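Gray Gradients in Low-Cost Printing: Visible Steps on Plain Office Paper
Project report, Graphic Reproduction course
Submitted 2026-03-09

1. Background

Course handouts and reports at the Serncombe building are mostly printed in black and white on shared laser printers. Text comes out well. Shaded areas often do not. A surface that changes smoothly from light to dark on a screen can break into visible steps on paper, an effect usually called banding. Readers may take the edge of a step for a real line in the figure.

A laser printer has one black toner and no gray. It makes gray by placing small dots at a fixed spacing and changing their size. The number of gray levels depends on how many printer dots fit into one cell of the halftone screen. A coarse screen gives more levels but a visible dot pattern. A fine screen hides the pattern and gives fewer levels. The setting that controls this is buried in the driver menu of most office printers, and many users never open it.

The project asked two questions. Does the halftone setting change how often readers report banding? Does the paper make any difference at the same setting?

2. Materials

Printing was done on the Hetoder printer on the second floor. The toner cartridge was replaced before the first run and was not changed again. Two papers were used: the standard 80 g/m2 copy paper stocked in the building, and a heavier coated sheet bought from Wunis, a paper supplier in Toledo. Both papers were left unwrapped in the print room overnight so that they would reach the same moisture level.

The test file contained straight gray ramps of different lengths, plus one rendered picture with curved shaded surfaces. The ramps were generated as eight-bit grayscale with no compression. Color management was turned off in the driver. We found late in the work that the driver turns it on again after a restart, and one early run had to be thrown out for that reason.

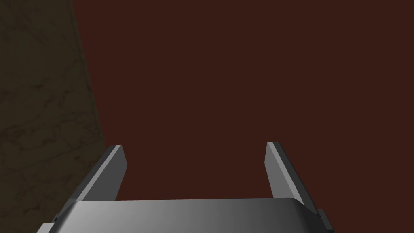 Figure 1. Computer-rendered view. The metallic gray top surface darkens toward the right.

3. Method

Each combination of paper and halftone setting was printed in a single session with a warm printer. The full set came to 24 sheets. Sheets were coded on the back in pencil, shuffled, and laid out on a gray table under the ceiling lights. Window blinds were kept closed.

The readers were 42 students from other courses. Each reader held the sheet at normal reading distance and marked on a form any place where the gray seemed to change suddenly. Readers could take as long as they liked. They were not told which settings were being compared, and the word "banding" was not used until the form had been handed in.

We also scanned the ramps and plotted reflectance against position. The scanner is an office model and has not been calibrated, so the plots are used only to compare sheets with each other. They should not be read as density measurements.

4. Results

On copy paper at the default halftone setting, nearly 62 percent of the readers marked at least one step in the longest ramp. The coarse setting brought fewer marks on the same ramp. Several readers added a written comment that the sheet looked grainy, and two wrote that they would prefer the default sheet in spite of the steps.

Marks were clustered in the dark third of the ramps. The scans agree with this. The curve is close to a straight line in the light grays, then flattens as the dots begin to touch and the white gaps between them fill in. Past that point, several different input values print as nearly the same dark gray, and the next change shows as an edge.

The coated paper gave sharper dots and slightly more marks than the copy paper. We had expected the opposite. A likely cause is that toner spread and rough fibers blur the edge of each step on copy paper, but we did not test this separately.

Short ramps drew very few marks on either paper. When the whole change from light to dark takes place over a short distance, each step is narrow and hard to pick out.

5. Limits of the work

Only one printer was used. The table lighting was not measured, and its brightness fell off toward the wall. Sheets were handled by all readers, and the coated ones had picked up fingerprints by the end. Reader forms for the rendered picture were too inconsistent to score, mainly because the form had no grid over that part of the sheet. Those forms were kept but are left out of the results.

6. Recommendations

For handouts with large shaded areas, select the coarse halftone setting and print on ordinary copy paper. Lighten the darkest part of the gradient before printing. Adding a small amount of random noise to the gradient in the image editor also broke up the steps in an informal trial, which was run in July on scrap sheets and was not scored. A follow-up project could repeat the reader test with noise as the third variable and a grid printed over every test area.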